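Investors > Shareholder Help > Unberg offer FAQ

Unberg's offer for Traledow -- shareholder questions

Last updated June 30, 2023. We'll add to this as questions come in.
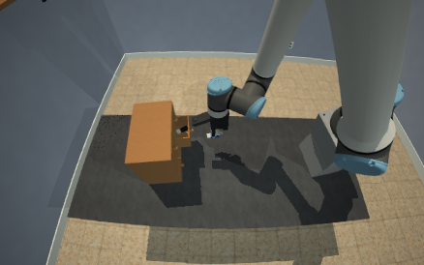 The basics

What's being offered?
Unberg wants to buy all the ordinary shares in Traledow. Cash only, no Unberg shares in the mix. The price per share is on page 2 of the booklet you got in the mail.

Who gets to decide?
You do, by accepting or not. The board can recommend but can't sell your shares for you. Chair Ineke De Graaf's letter is at the front of the booklet, worth reading first.

What does the board say?
Accept, unless a better offer turns up. All directors plan to accept for their own shares.

Wasn't there another bidder?
Lambrechts looked at the books in January and walked away. No offer was made. We're not in talks with them now.

Your shares

How do I accept?
Fill in the yellow form, sign it, post it back in the envelope. If you hold through a broker, call the broker instead -- the form won't work for you. Joint holders both need to sign.

I lost my form.
Ring the share desk. New one goes out same day if you call before noon.

Can I accept for only part of my holding?
No. All or nothing, sorry.

What if I do nothing?
You keep your shares for now. If Unberg gets past the compulsory purchase level it can buy the rest at the same price, and you'd be paid later than everybody else.

When do I get paid?
Up to 20 business days after the offer goes unconditional. Straight to the bank account we have on file, so check its current. We aren't sending cheques.

Can I change my mind?
Only in some cases, eg if the offer is extended a long way. See section 117 of the booklet terms.

Will I pay brokerage or tax?
No brokerage if you use the yellow form. Tax depends on you. We can't advise, talk to your accountant.

The business

What happens to Plultska?
Stays a seperate division, keeps its name. Unberg has said so in writing. Head office moves are still being looked at.

Is Kobe Dierckx staying on as CEO?
Through the handover, yes. After that is up to the new owner.

Final dividend?
Not if the offer goes through. If it lapses the board will look at it again.

Someone phoned offering me more for my shares. Legit?
Be careful. We don't cold call. Get a name, hang up, ring us.

Contact the share desk | © 2023 Traledow | Back to top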